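Search this guide Enter part name or number

Section 3. Attaching the Legs to the Seat

This section applies to the Stirnora children's chair with screw-in legs, item 2054, supplied by Fuven. Read the whole section before starting. Keep it with the warranty card.

3.1 Before You Begin

Choose a table or other flat surface that is large enough to hold the seat upside down with space beside it for the loose legs. If the seat has been in a cold room or vehicle, leave it indoors for 60 minutes before fitting any part.

No tools are required. Do not use pliers, a mallet, or a powered driver on any part of the chair.

CAUTION: Assembly is to be carried out by an adult. Keep small children away from the work area until the chair is standing and has been checked according to 3.3.

3.2 Fitting the Legs

1. Remove all packing material from the seat and from the threaded end of each leg. Set the packing aside until the chair is complete, in case a part must be returned.

2. Lay the seat upside down on the table. The recessed underside faces up.

3. Look into each corner socket. Wipe out dust or scraps of packing with a dry cloth.

4. Place the threaded end of the first leg in a socket and hold the leg in line with it. Turn the leg backward slightly until the threads drop into place, then turn it clockwise by hand.

5. Continue until the leg stops. Do not force it beyond this point.

6. Fit the remaining legs in the same manner. Leave every leg 2 turns short of tight until all of them have been started, then go around the chair and tighten each one.
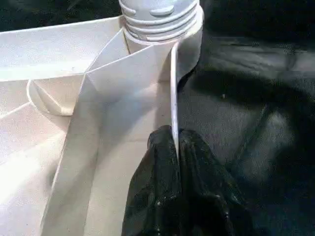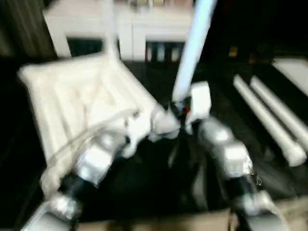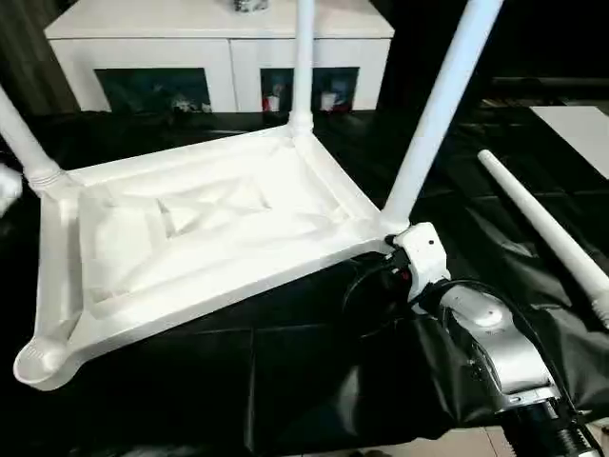
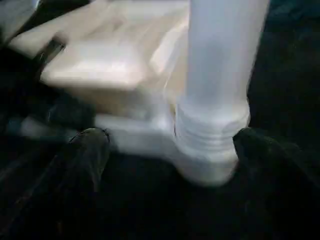
Cross-threading is the most common fault reported to the Stirnora service desk, and it is easily avoided. A leg that enters its socket at a slant will bind after the first turn and will stand at a different angle from its neighbors. With three legs attached and one corner socket still empty, the open socket should be inspected again before the last leg is picked up from the table. If a leg binds, unscrew it fully, examine the ridges for shavings, and start again from step 4. A leg with flattened or torn threads must not be used.

NOTE: The legs are interchangeable. They carry no left or right marking and may be fitted in any corner.

3.3 Checking the Finished Chair

1. Turn the chair over with both hands on the seat. Do not lift it by a single leg.

2. Stand it on a level floor and press down on each corner in turn. The chair should not rock.

3. If it rocks, turn it over again and tighten the legs. Repeat the check — on a different part of the floor if possible.

4. Check the legs again after the first week of use, and once a month from then on.

WARNING: Do not allow anyone to sit or stand on the chair with a leg missing or loose.

3.4 Missing or Damaged Parts

Replacement legs are ordered through Bagheri parts service. Quote the item number and state whether the seat or a leg is affected. Schools and day care centers that purchased through Skimitwood should apply to their Skimitwood account office, which holds its own stock of legs. Seats are replaced only as a complete chair.

Care and cleaning instructions are given in Section 4.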